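4.2 Keeping the sleep diary at home

Figure 4. A white tabletop with a light-brown wooden edge.
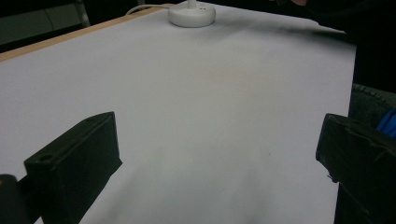 Maarja Mägi objected, when we showed her the first version of the diary, that a person who slept badly will not sit down in the morning and fill in two pages. She asked us to cut it to what can be answered before the first coffee. We followed this advice, and the version used in the study had 8 short items on one sheet. The items covered the time of going to bed, the time of getting up, how often the person woke in the night, and the mood on waking. One open line was left at the bottom for anything the person wished to add.

The diary was given to all adults who joined the Saston program through their family doctor. They were asked to keep it for four weeks and to fill it in at the same place every morning, if possible at a table and not in bed. The reason for this rule came from our earlier work in Juška, where many sheets were completed in the evening from memory, and the times in them were rounded to the full hour. We can not be certain that the rule was followed in every home. In the interviews, most people told us that they kept it on working days and were less strict on the weekend.

In total, 577 weekly sheets were returned. A sheet was accepted for the analysis when at least four mornings were filled in. Sheets with fewer mornings were kept for the reading of the open line, but they do not enter the tables in Section 5. Missing times were not replaced by estimates. We considered to do this, but the pattern of the missing mornings was not random: they came more often after a night which the person had already described as bad on the day before.

The open line was used more than we had expected. Many people wrote about worry, mostly about work or money, and some wrote about pain. Others wrote about things that had helped them, for example a short walk after dinner or leaving the phone in the kitchen. Two coders read all entries separately and sorted them into groups. Where they did not agree, Thijs Jansen read the entry as a third person and his choice was taken. This was needed mainly for entries in which stress and pain were named together – the people themselves often did not separate them, and it may be that our groups are too narrow here.

We also asked whether keeping the diary was a burden. The answers were mixed. Some found that writing down a bad night made it feel smaller. Others said the opposite, that they began to watch their sleep too closely and lay awake thinking of what they would have to write. This second effect is known to many clinicians, and we think it should be discussed with each person before a diary is given. In the Dider clinic, the nurse now calls after the first week and offers a pause to those who feel worse. The clinic in Plallik does not make such a call, and we did not have enough sheets from there to compare the two.

A paper diary has clear limits. It gives the person's own view of the night, and this view can differ from what a device would record. For our question this was acceptable, as we were interested in how rested people felt and in how this was related to their mood during the day. The link between the two is described in the next section, first for the whole group and then for those who reported pain on the open line.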